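PC Hardware and Maintenance
Handout 4: Fitting and removing the processor
Noronden Technical Centre
Revised Apr 5, 2022

Read this handout before the bench session. It assumes you have finished Handout 3 (opening the case, finding the main parts) and can name the connectors on a motherboard without the chart.

4.1 Preparing the case

Shut the machine down, switch off at the wall and pull the mains lead. Hold the power button in for a few seconds. Remove the side panel and lay the tower on its side with the open face upward, so that the motherboard is flat and parts can be lowered on to it. Working on an upright tower is not allowed in this unit.

Tie back any cable that crosses the socket area. In older cases the drive wiring often runs diagonally over the board and has to be moved first. Note its route on the job sheet. Expansion cards may stay in place if they do not obstruct the cooler.

4.2 The socket

The sockets used on this course have a metal retention frame and a load lever. The processor is held by pressure from the frame, and the contacts are in the socket itself. They bend easily and cannot be straightened to a reliable standard. Keep fingers, sleeves and tools out of the socket whenever the frame is raised.

To open: press the lever down, move it outward, let it rise, then lift the frame.

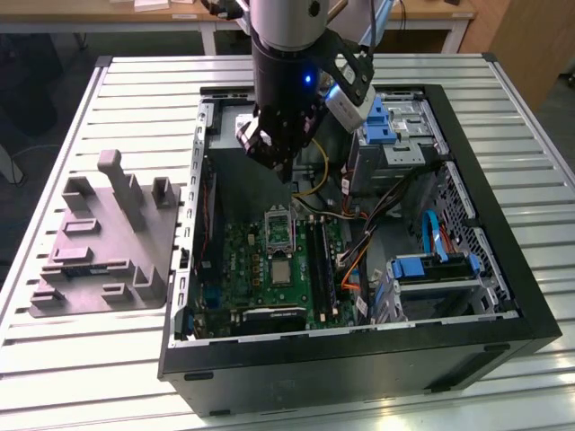
The processor is held by its edges only. Find the marked corner and the notches, and match them to the socket before lowering. Lower it straight down and release. It must sit level under its own weight. Do not slide it into position and do not press on the metal lid. If it rocks, lift it out and check the notches again.

Close the frame, then bring the lever down and hook it. Some resistance from the lever is normal at this stage.

4.3 Removal

Removal is the reverse, with the cooler taken off first. Clean the old paste from the lid before lifting the processor out. Place the part in its tray. Refit the plastic socket cover if the board is to be stored.

4.4 Faults seen in marking

Frame closed on a badly seated processor. Paste on the contacts. Cooler fan lead left unplugged. Memory disturbed during the work and not reseated: check the latches on all modules before power is restored.

4.5 Bench task

Work in pairs. Remove and refit the processor 2 times each. Time allowed is 20 minutes per pair, including the job sheet. Spare trays and paste (Sterkus) are in the drawer under the bench.

Reading for next session: Handout 5, coolers and thermal paste.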